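Koster Teleop Kit with Bretlow Kitchen Scene Pack

August
By Precious Dalisay 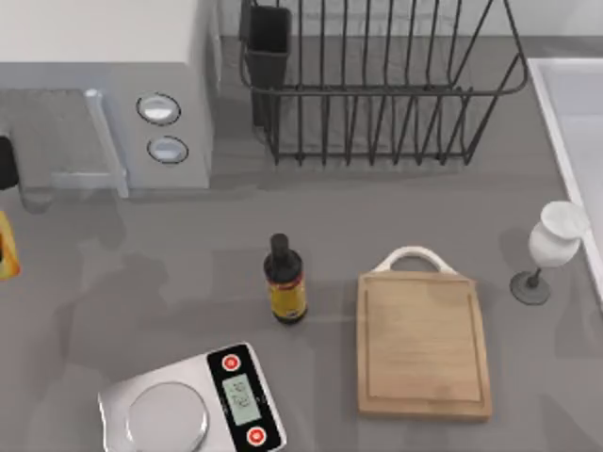 Teleoperation and Demonstration Capture

The Koster kit is used to show a two-arm robot a task by remote control. The operator holds one leader arm in each hand, and the follower arms copy the joint positions. The followers can be a real pair on a bench or a simulated pair in the Bretlow scene pack. The same leader arms, foot pedal and recorder serve both, so an operator trained on one can move to the other without changing grip or posture.

The scene pack covers countertop work. Layouts are built from ordinary kitchen items: a microwave with a handle and two round buttons, a wire dish rack, a sink, a wine glass, a small dark bottle, a cutting board with a handle at one end, a digital scale. Each reset can restore a saved layout or shift the loose items within limits set by the user. Fixed items stay put unless they are unlocked in the layout file.

What is in the kit

Two leader arms with trigger grips, six joints each plus the trigger
Clamp mounts for desks up to 60 mm thick
Three-position foot pedal (record, discard, reset)
Uten recorder software, one seat
Bretlow kitchen scene pack, countertop set

Recording a demonstration

Load a layout and wait for the joint check to finish. Bring both leader arms to the rest pose. The followers will not engage until leader and follower joints agree to within the set tolerance – the default is suitable for most users. Press the pedal once to start and once to stop. A take with a dropped or knocked item can be discarded with the second pedal position, and the layout is restored before the next take.

Uten stores joint positions, trigger values, object poses and the selected camera views against one clock. Takes are saved as separate files and can be trimmed later. Task names are typed in before the session and written to every file, so it pays to settle the wording early ("place glass in rack" and "put glass in rack" are treated as two tasks).

The sample library supplied with the pack holds 2,741 takes recorded on the countertop set. Of these, 1,832 use both arms.

Compatibility

Real follower arms need the Skonditz controller, sold separately. The simulated followers need no controller. Leader arms from the earlier Koster kit will work after a firmware update, but their triggers report open and closed only, with no values in between.

Ordering

Order code 3127 covers the full kit. Scene packs and spare trigger grips are also sold on their own. Allow 6 weeks for kits with the Skonditz controller – other orders ship from stock.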